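Tralten Institute of Applied Technology
Equipment Planning for Automated Workcells
Handout 6: Budgeting for a Two-Arm Tabletop Cell
Instructor: Thảo Kim
Issued February 3, 2022

Read before the seminar. Bring your draft budget sheet, including the parts you have not finished.

1. Purpose of this handout

Handout 5 dealt with the choice between leasing and purchase. The present handout assumes that the decision to purchase has been made and that the cell will contain two small arms working over a shared floor. Students are asked to prepare an equipment plan that a purchasing office could approve without a second meeting.

An equipment plan is longer than a price list. A supplier's quotation normally covers the arms, the controllers and the grippers. It seldom covers the structure on which the arms stand, the walls around them, the cables between them, or the objects they are to handle. In the plans submitted last November, these omitted items were the most frequent cause of a returned budget.

2. Cost groups

Every plan must use the following groups, in this order.

Group A. Arms, grippers and controllers. List each arm on its own line, even where both are the same model. State whether the grippers are included in the price of the arm.

Group B. Structure. This group covers base rails, posts, corner brackets, mounting plates and fasteners. Aluminum profile is sold by length and the cutting charge is billed separately. Enter both.

Group C. Sensing. Enter fixed cameras and wrist cameras on separate lines. A wrist camera requires its own bracket and a cable long enough to follow the arm through its full reach. Cable conduit belongs in this group and not in Group B.

Group D. Enclosure surfaces. Enter wall coverings and floor panels. Where the work calls for more than one background, enter each covering as a separate purchase and allow labor for changing it.

Group E. Work objects. Enter the items to be handled, the dishes or bowls that hold them, and replacements.

Group F. Upkeep. Enter cleaning supplies, spare gripper fingers, spare cables and staff hours.

3. Worked figures for Groups D and E

The Skollbridge teaching cell is used as the reference case for this course. Its plan allowed $300 for wall coverings and floor panels and $268 for work objects. The work objects were ordered from Sarmiento as a mixed assortment. A reserve of $2,000 was held for Groups B and C together, to be released only on written request.

Students often ask why Group E deserves a line of its own when the sum is small. Small purchases made one at a time pass through the same approval steps as large ones, and a cell without objects cannot be put to use. Order the objects together with the structure.

4. Reading a cell for planning purposes

Study the three views below with the cost groups at hand. Assign each item you can identify to a group, and mark any item that your own draft does not yet include. 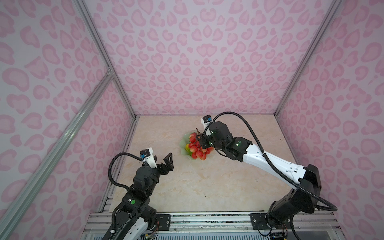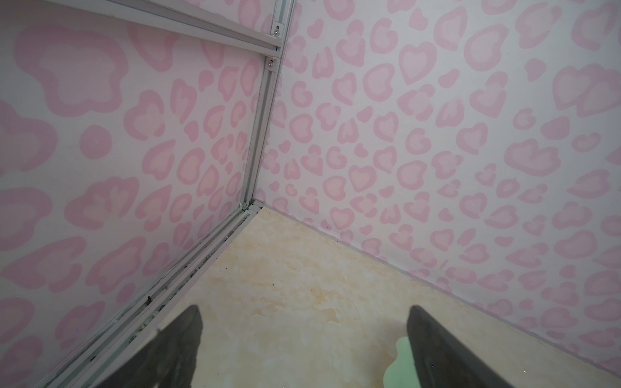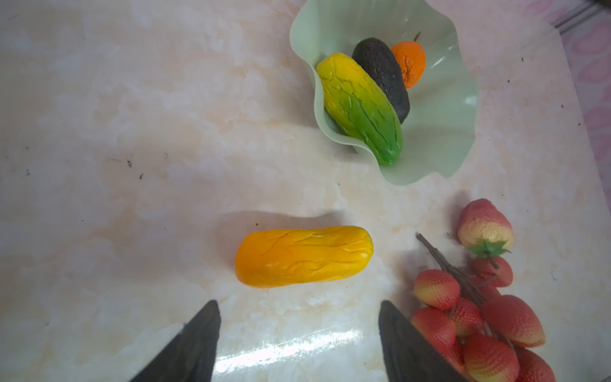 Points for discussion, first view: the gray profile rail at the front supports both arms, and black mounting plates are bolted to it. These are Group B items. Each arm carries a camera at the wrist, with a corrugated conduit looping away from it. A draft that enters "cameras" as a single line has not accounted for the brackets or the conduit.

Second view: note the dark specks and debris in the slot of the bottom rail. Slotted profile is convenient to assemble and must also be cleaned. The hours belong in Group F.

Third view: the artificial produce differs a good deal in size and surface, from the long papaya on the counter to the cluster of strawberries on its stem. Consider whether one type of gripper finger can serve the whole assortment, and whether a second set should be priced. Note also the glare on the marble surface between the fingers. A matte floor panel may be entered in Group D as an alternate.

5. Comparing quotations

Obtain at least two quotations for Group A and two for Group B. In the course file, the Malletti quotation combines rails and mounting plates in one sum. Ask for the sum to be divided before comparing it with any other. Delivery, import charges and installation are to be shown below the subtotal and never inside a unit price.

Quotations that expire before the expected approval date should be renewed in advance. Attach the renewal to the original.

6. Assignment

Prepare a complete plan for a two-arm cell using Groups A through F. The written justification should not exceed two pages. The assignment carries 20 points. Points are deducted for items placed in the wrong group and for any line without a source.

Submit the budget sheet and the justification as one file. Late plans are accepted only with the instructor's written consent.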